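HARNAR OPENS SORTING CELL TO VISITORS AT ZEVELVILLE SITE

Zevelville, 18 August 2025 — Harnar held an open day at its Zevelville test hall, where visitors watched a robot arm handle small household goods at a painted shelf unit. Most of the guests came from packing plants and repair shops in the region.

The demonstration used the Konavard cell, a bench-mounted arm with a two-finger gripper and a small camera at the wrist. The camera moves with the gripper, and its view was shown on a monitor beside the bench. Guests could follow each approach from the gripper's side as well as from the floor.

Sponges were chosen as the main test item. They are light, they deform under load, and their faces differ in texture and color. A grip force that suits a scouring layer can crush plain foam, and the cell has to set the force before contact. At the shelf, green, salmon-pink and white sponges stand on edge along the yellow rail, with two-layer orange and cream sponges in a compartment beyond the blue divider.

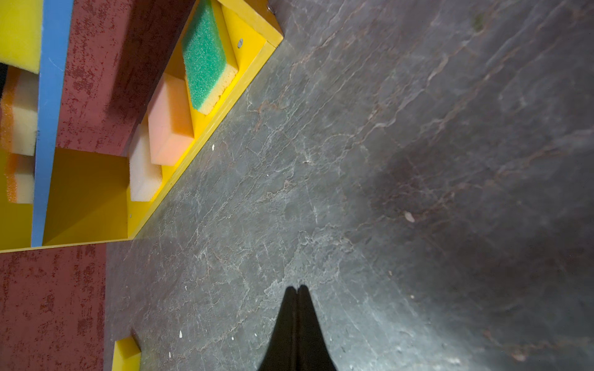 What visitors saw

Each session began with the arm at rest over the bench. The operator named a target and the arm closed in on the shelf at reduced speed. Sessions were kept short so that guests could put questions to the operators between runs. The gripper fingers were also passed around for inspection, together with a worn pair taken out of service.

Test background

Before the open day the Konavard cell had logged 3000 pick attempts on soft goods, nearly 2700 of them completed without operator help. Most of the remainder were stopped by the force limit. Harnar will repeat the series with a revised finger pad supplied by Bugti.

Next dates

A second open day is planned for December at the same site. Places are limited by the floor area around the bench — groups should register through the Harnar front office.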